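Duygu Tokgöz
16 Nov 2021

Moved our household off the big supermarket and onto the Pomare food co-op in July. A few people have asked how it's gone, so I'll put it all in one thread.

The co-op runs out of the old scout hall on Arel Street. You join for the year, you put in your order by Sunday night, and you pick it up on Tuesday between four and seven. If you miss pickup your box goes on the share table and you don't get a refund.

There are 446 member households at the moment. The waiting list was closed when I first asked and opened up again over winter.

What we buy there: oats, flour, rice, lentils, oil, eggs, whatever veg is in the box. What we still get from the shops: milk, toilet paper, cat food, anything the kids have suddenly decided they like.

Flour is the big one for us. I bake twice a week and was paying for little one kilo bags. The co-op sells it by the sack and you can split a sack with someone. I split mine with Godelieve Brouwer from two streets over. She takes the rye as well.

Storage was harder than I expected. We don't have a pantry, just one deep cupboard next to the fridge. I lost a whole tub of rolled oats to pantry moths in the first month and had to throw out the semolina too.

Everything dry now goes in the freezer for three days before it goes in the cupboard. No moths so far. Bay leaves did nothing, for those about to suggest bay leaves.

The veg box is the part people complain about. You get what you get. We had silverbeet five weeks in a row. My neighbour gave up over the silverbeet and I understand.

What I do with it: strip the leaves, chop the stems small and fry them first with onion, then leaves, then a tin of chickpeas and lemon. The other half goes in a pie with feta. The kids will eat the pie.

Cost. I kept the dockets. We're spending up to $17 a week less than we were at the same time last year, and some weeks it's no different at all. Cheese is dearer at the co-op so I stopped getting it there.

Every household does one shift every two months. Mine is packing, which means standing at a trestle weighing carrots into crates. Two hours, and there's a kettle.
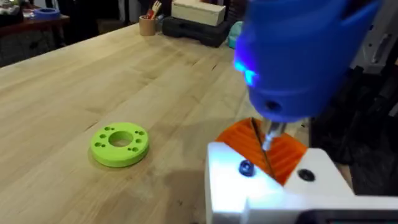
Santosh Chaturvedi does the roster and he's pretty relaxed if you need to swap, but you have to tell him before the weekend. Don't just message the group and hope.

Bring your own bags and jars. They'll weigh the jar empty for you if it's clean. If it smells of pickles they'll send you home with it, which happened to me.

Things I'd do differently: start with a half box. Buy the lidded tubs first and the food second. Don't order five kilos of any lentil you haven't eaten before. I've still got most of the black ones.

Someone asked about gluten free. There's rice flour and buckwheat, but it's all scooped in the same room, so it wouldn't suit a coeliac.

Summer orders close early because of the holidays and the last pickup is the week before Christmas. If you want to join for the new year, the form is on the noticeboard at the hall. You have to fill it in on paper.

Will add the silverbeet pie recipe tomorrow when I've written it down properly.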